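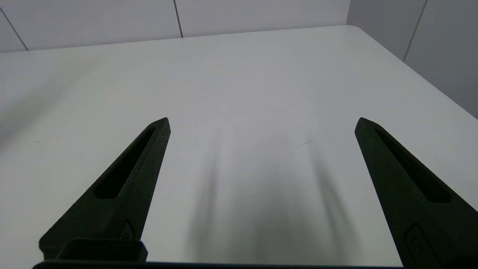 Drawing from Life, Unit 2: Light objects, dark objects, white ground

July 22, 2020

These notes go with the second unit of the Dridcombe evening course. Read them before you start the long drawing. You will need a sheet of Ulavwood cartridge paper, a soft pencil and a harder one, a putty rubber, and the Jekley colour sticks for the last part. Anyone who missed the April unit on ellipses should look at those notes first, as round shapes come up again.

1. White is a range of greys

Students tend to leave a white table as bare paper and put all their work into the objects. The objects then float. A white surface under a soft overhead light is brighter in some parts and greyer in others, and the change between them is slow. Where the table meets a white wall there is usually a small step in tone and very little else to go on. Draw that step lightly. A hard ruled line will come forward and sit on top of everything.

Start with the table and the walls. Squint until the detail goes, then decide which of the large areas is lightest and which is darkest. Put a thin, even tone over everything except the lightest area. Leave the apple and the tube as rough outlines for now.

Corners need care. Where two pale walls meet, look for which side is the greyer one and keep it that way all the way down. If you lose track, hold up a scrap of white paper next to the corner and compare.

2. Placing the two objects

The apple and the tube are chosen as a pair. One is round with a glossy, mottled skin. The other is mostly black and goes from a round cap to a flat crimped end.

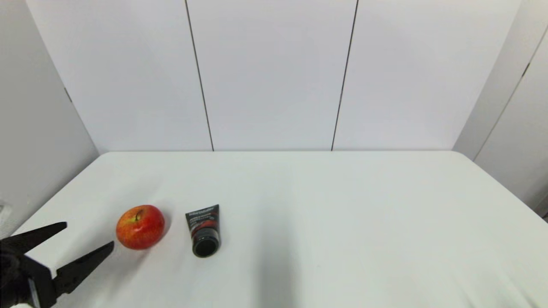 Measure the gap between the two before you draw either of them. Hold the pencil at arm's length, take the width of the apple, and see how that compares with the space beside it. Then do the same for the length of the tube as it appears from your seat.

The tube is the harder of the two. With the cap towards you the body is foreshortened, and most people draw it too long because they know how long a tube is. Trust the measurement. The cap is the nearest part, so it takes the firmest edge. Let the crimped end go a little softer.

Treat the red graphic on the tube as a shape that bends with the surface. Block in its outline and leave the smaller marks until the end. Lettering can be left out altogether. If you do put it in, a few broken light touches are enough.

3. Shadows

There are two kinds to look for. The small shadow under the apple is what makes it sit on the table, and it is darkest right at the point of contact. Broad shadows across the tabletop are paler and have soft edges, and they cross the paper without much regard for where the objects are. Both belong in the drawing. Keep the broad ones lighter than you think they are and rub them back with a clean finger if they start to look like stains.

Black objects also have lights in them. Look along the rim of the cap. There is a narrow gloss there, and if you leave it out the cap becomes a hole.
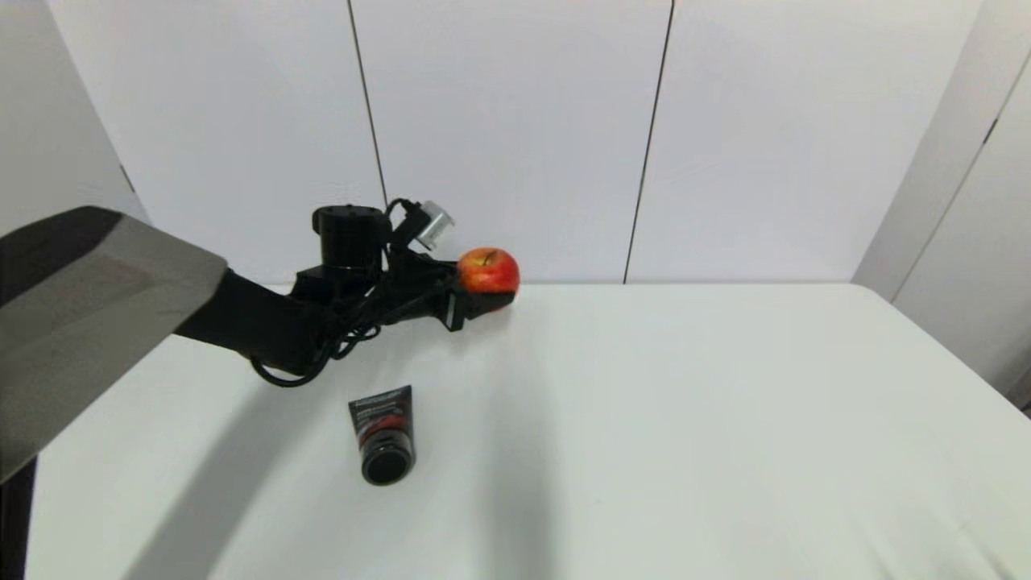 Helen Mardle
Course tutor, Drawing and Materials

4. Changing the position

After the first 30 minutes, make a second, smaller drawing with the apple lifted off the table, near the back wall. Use a box no more than 27 cm across. Once a fruit is off the surface its contact shadow goes, and you have to show the height by the space left underneath. Check where the underside falls against the far edge of the table. A small error there will put the apple back on the ground.

Overlaps help as well. Anything that passes in front of the fruit tells the viewer where it is in depth, so draw those edges clearly and let the skin behind them stay quiet.

5. Colour on the apple

Work from yellow to red. Lay a warm yellow over the whole fruit except the highlight, then bring the red down in streaks that follow the form, from the stem end towards the base. The streaks are closely packed and uneven. Do not space them out like stripes on a ball. 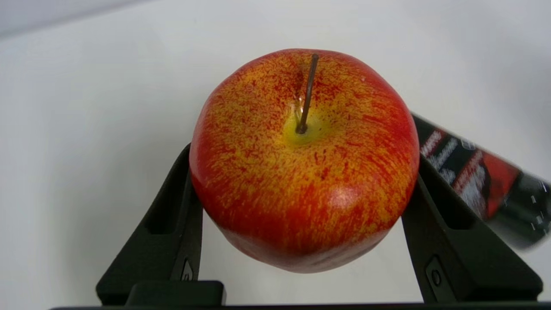
Gala-type colouring, with the yellow strongest around the stem.

The cavity wants a yellow with a little green in it, fading outwards. Set the stem in last, thin and dark brown, with one pale line down the left side near the base. The lower part of the fruit is a more even, deeper red. For this use Xolalpa red, stick 499 in the Jekley box, pressed harder and with less yellow showing through.

Keep the main highlight as clean paper. It is a pale patch, so do not draw round it. The tiny pale dots in the skin can be lifted out with a corner of the putty rubber.

For next time

Bring both drawings, unfixed, and the scrap sheet you used for testing tones. Write the name of the paper on the back.

© Dridcombe Evening Courses 2020 | Contact the course office | Back to top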